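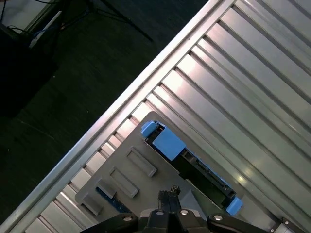 Gultville's old swimming baths will open their doors again in September, three years after the boiler gave out and the last of the morning regulars went home with their towels under their arms.

The building on Coser Street has had a good deal done to it in that time, and those who remember the chilly changing rooms (and who could forget them!) will be pleased to hear that the heating was first on the list. The main pool has been retiled in the same pale green as before, the roof has been mended, and the little café by the entrance, which used to do such a good bacon roll, is coming back under the De Luca bakery, whose shop is just round the corner.

Skodine, the building firm in charge of the work, says the pool will be filled over the summer and left to settle before the lifeguards begin their training. There will be 40 places on the first round of children's lessons, and parents are asked to put names down at the library, where a sign-up sheet is being kept behind the front desk.

The town's swimming club, which has been making do with a long bus ride to the next valley, already has 241 members waiting to get back in the water. Early swims will start at half past six, as they always did, and entry for the over-sixties will be £2 until Christmas. Old season tickets can be handed in at the baths for money off a new one.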